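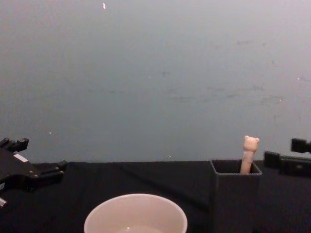

Two grippers at the test table, with the bowl and the bear in its container.

FOR IMMEDIATE RELEASE

Staltance publishes its first side-by-side gripper notes, and yes, the bear is in them

Hi, I'm Anoma Matubbar, and I run the bench at Staltance. Our press person is on leave this October, so you get me, and I apologize in advance to anyone who likes their announcements short.

The news first. Starting this month we're putting our gripper comparison notes online, free for anybody to read, copy or argue with. The first set covers two finger pad designs, one from Cultley and one from Kabbaj, run with the same controller on the same household objects. We did 300 trials, 150 with each pad design, and every one of them has a line in the notes saying what was picked up, where it was supposed to go and what went wrong if something did.

I've wanted to do this for ages! When I was shopping for grippers for my last job I read a lot of spec sheets, and they told me plenty about grip force and almost nothing about whether the thing could pick a small toy out of a tall box without knocking the box over. That was the question I had. It's still the question I have, most mornings.

So the tasks are small and ordinary. Pick the bear toy up by its stick and lift it clear of the square container. Put it in the bowl. Pass it from one side to the other. Pick up the bowl by its rim and set it down again on the cloth, which is harder than you'd guess (cloth bunches up and the bowl comes along for the ride). My colleague Fouad Saber wrote the task list and he kept crossing out anything that sounded like a stunt.

Now the results, in the plain version. The Cultley pads were better on the stick. They closed on it cleanly even when it was leaning, and we had very few drops once the toy was up in the air. The Kabbaj pads were kinder to the bowl and slid over the rim with less fuss, but they twisted the toy more than I liked during handovers. Out of the 150 trials with the Cultley pads, 133 finished with no help from us. I'm not printing the Kabbaj total here on its own, and if you open the notes you'll see why: we changed a controller setting partway through their set, after Yasmine Zaki spotted a lag in the closing command, and the trials before and after that change really shouldn't be lumped together. They're listed separately.

Yasmine asked me to put something in here about the controller, so I will. We used the Skamero controller for everything. It was easy to set up and annoying to tune, and its log files are huge. "I'd use it again, but I'd set aside a full afternoon for the timing," is how she put it, and she was being polite. The settings we ended up with are in the notes, along with the ones we gave up on.

We didn't paint the wall or buy a fancy table for any of this. The black cloth stayed on from start to finish, folds and all, and we didn't smooth it out between trials. A couple of people who read the draft thought we should have. Maybe! I went back and forth on it. My kitchen table has never once been flat and clean when I wanted something off it, so the folds stayed.

A word on money, as people will ask. Cultley and Kabbaj each lent us a set of pads and we've sent both sets back. Neither company paid for the work, and neither saw the numbers before we'd finished writing them up. Kabbaj did send a long and very good email afterward about pad wear, and with their okay we've added it at the end of the notes.

"I read these the way I'd read somebody's cooking notes," says Elli Kettunen, who looks after the lab's teaching sessions and has been using the early drafts with her students. "I skip to the part where it burned."

Next up is cameras. We'll be trying a chest-height view against a view from overhead, same objects, same tasks, and Sherif Abdelaziz is already complaining about the cable routing. After that I'd like to do softer pads, if somebody will lend us some. If you make pads, please write to me. If you have an object that your own gripper hates, write to me about that too, and I'll try to get it on the table. Nothing with liquid in it, please, we're not set up for that yet.

The notes, the task list and the trial log are on the Staltance website under Bench Notes. Reporters who want to visit are welcome any morning after nine. Ring the bell twice, the first one never seems to reach the back room.

Press contact: Anoma Matubbar, Staltance bench team

About Staltance: We test robot grippers, arms and controllers on everyday objects and write down what happens.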